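Household Guidance: Sorting Small Items into Baskets

Residents of Clelline House are asked to review the storage of small household items twice a year, in February and again at the end of summer. The following advice was prepared by Verena Schnyder of the household services office and applies to all shared kitchens and utility rooms.

Begin by clearing one table and bringing everything to it. Sorting directly from a shelf or drawer tends to leave the oldest items at the back. Set the basket upright beside the items — a soft fabric basket will hold its shape better once the heavier pieces are at the bottom.

Striped fabric, seen from three positions

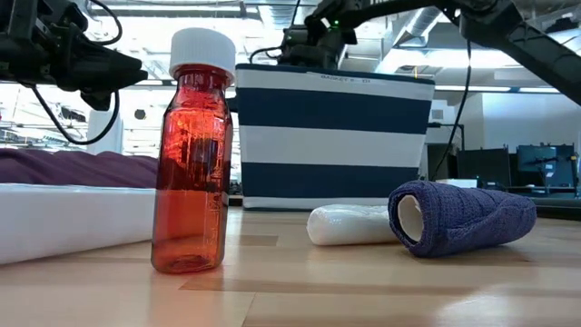
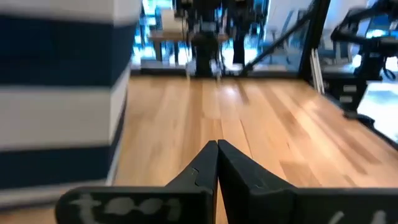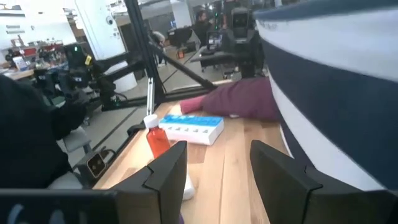
Bottles should be stored upright with their caps fully tightened. A bottle that has lost its label should be set aside and must not be placed with the others, whatever its contents are believed to be. Liquids and medicines belong in separate baskets, and medicines are to be kept in a closed cupboard out of the reach of children.

Cloths and other soft goods may be rolled or folded. Rolled pieces take up less of the base and can be stood along the side, where they also keep bottles from tipping. Please shake out each cloth first; crumpled tissues and used wrappings should go straight into the waste.

Weekly pill organizers should be emptied and wiped before they are put away. Confirm that every lid closes. An organizer still in use must remain with the person who uses it and should never be stored in a shared basket.

Label each basket on the upper part of one side, using a short code that matches the list on the cupboard door. Labels of more than 2 lines are difficult to read from a standing position. No basket should be filled above its rim, and no more than 4 baskets should be placed on a single shelf.

Replacement labels are available from Henrik Eichhorn at the front office until noon.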